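How to Follow a Local Primary Without Losing Your Mind

Posted 29 Jul 2024

I got hooked on county politics the year our commissioner race in Flusthorpe came down to 12 votes. Up to then I only paid attention to the big national stuff, and I'd walk into the booth and guess on everything below governor. So if that's you, no judgment! Let me walk you through how I do it now.

Start with the sample ballot. Your county clerk should have one on their website, and you want the one for your own precinct, so type in your address and don't just grab the first PDF. Print it out if you can. I scribble all over mine.

Next, pick the races you care about. I do 3, tops. Last time it was commissioner, school board and the water district (yes, the water district, they set my bill).

Now go look up the money. Candidates have to file finance reports, and they're usually posted as ugly scanned forms. Skip the summary page and go right to the list of donors. One guy in our race had 471 dollars in the bank and yard signs on every corner in Vetia, so I wrote to his campaign and asked who paid for them. I got a very polite answer back – a builders' group had bought the signs, and it was in their report, not his. Check the outside groups too.

Then watch a forum. Most of them end up online, and you can play them at double speed while you do something else.

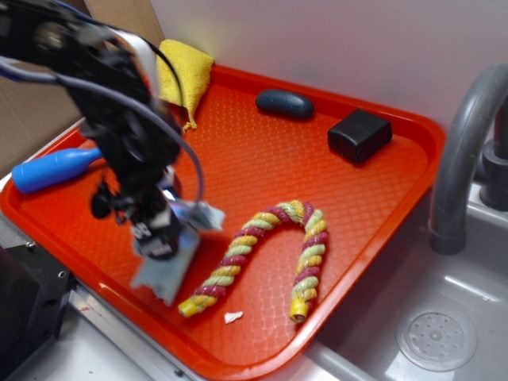

I keep a notepad handy and write down only two things for each person: what they promised, and what they dodged. The dodges tell you more. Our Azar forum had a question on the Brolari Road bridge, and two of the four candidates talked about their grandkids instead.

After that, read the results from the last primary by precinct. Mine had 376 ballots, total, for the whole precinct. Seeing that number is what got me knocking on doors.

Last step, put the early voting dates in your phone. In July I always think I have loads of time, and then I'm standing in line on the final afternoon with my marked-up ballot and no water bottle.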